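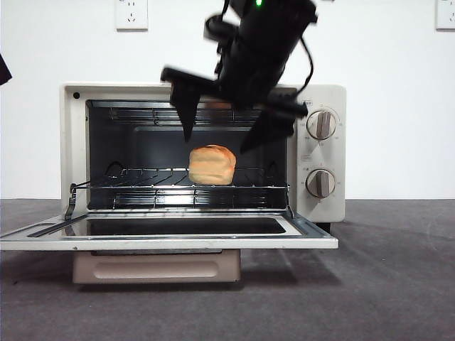

Gripper open over the rack, oven door down, bread on the wire rack.

Recording the toaster oven task by remote control

1. Fold the oven door fully down before you start the episode. Door opening is a separate task in Lema.
2. Set the loaf near the center of the rack.
3. Bring the arm in from above with the fingers spread. Keep both tips clear of the upper heating element - contact voids the episode.
4. Lower, close on the sides of the loaf, and pause for 2 seconds.
5. Lift straight up until the loaf clears the rack, then draw it out over the door.
6. Stop recording and save. Episodes longer than 60 seconds are rejected on upload.

Record 30 episodes per operator. Send failed uploads to Yae Hattori.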